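Filed under: Lists > Neighborhood > Repair and Reuse

Subject: Re: Old desktops, fix or dump?

I've read all 38 messages in this thread, so I feel entitled to add one more. My vote is still for fixing. A desktop from the Drornell office clear-out will write letters until the sun burns out, provided you don't ask it to do much else.
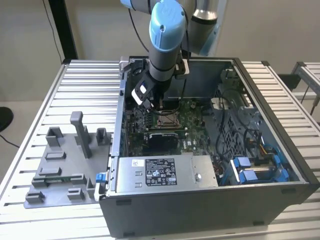

Open tower, lying on its side.

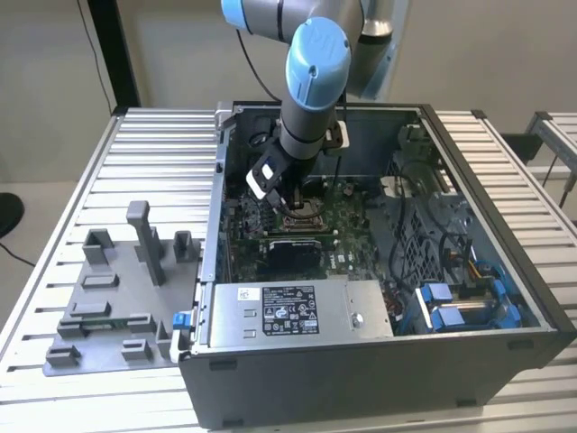
Gorlow wrote:
> Fine, but who pays? Last time we kept 8 of them going and the
> parts came to almost 200 dollars. The library gave them back
> in December. They wanted laptops.

They did want laptops. I also want a laptop. What the library has is a room full of people filling in forms, and a form doesn't care what it's typed on.

As for money, the Catitz shop sells used memory by the bag and will haggle if you turn up near closing time. I'd put in a small drive, wipe everything twice, and stop there — no new cases, no glowing fans, whatever the teenagers say.

If the list would still rather dump them, the county depot shuts at 6 and the line is long. Bring a sandwich.

Bùi

Get our weekly digest by email. We use cookies to remember your settings. Accept | Manage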